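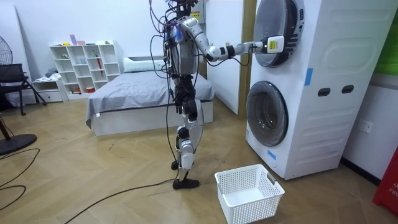
2025-07-12 作業メモ

Karoltonのテープ、やっと片面ぶん取り込めた！地方のロックバンドが自主制作で出したカセットで、Jorncombeの倉庫から出てきた箱の4本目。ラベルの字が薄くて曲順がさっぱり読めないので、とりあえず歌い出しで仮の名前を付けてある(あとで直すこと)。

再生速度がどうも怪しい。ギターの開放弦らしき音を基準にすると半音の半分くらい高くて、録音したデッキのほうが遅かったんじゃないかと思う。ピッチをいじった版も作ったけど、原本のファイルは触らずそのまま残してます。消さないでね。

A面の3曲目、歌の裏でずっと鳴ってるオルガンがすごくいい！Pirzadaのライブ盤でも似たフレーズを聴いた気がして、夕方に棚から引っぱり出して比べてみたら、出だしの4小節はほぼ同じ、そのあとが全然違う。どっちが先なのかは、まだ何とも。

ヒスノイズは697Hzあたりの妙な唸りのほうが気になって、細く削ってみた。削りすぎるとスネアまで痩せるので、ほんの少しだけ。ヘッドホンだと分からなくて、スピーカーで鳴らすとちゃんと減ってる。

B面は頭の7秒ほどが伸びてるみたいで、音がぐにゃっと曲がる。ここは無理に直さず、別のコピーを探したい。Plallikの会報に当時の通販リストが載ってたはずなので、9月の整理のときにバックナンバーをめくる。

次はB面の残りと、ピンチローラーの掃除。綿棒が切れてるから買ってくる。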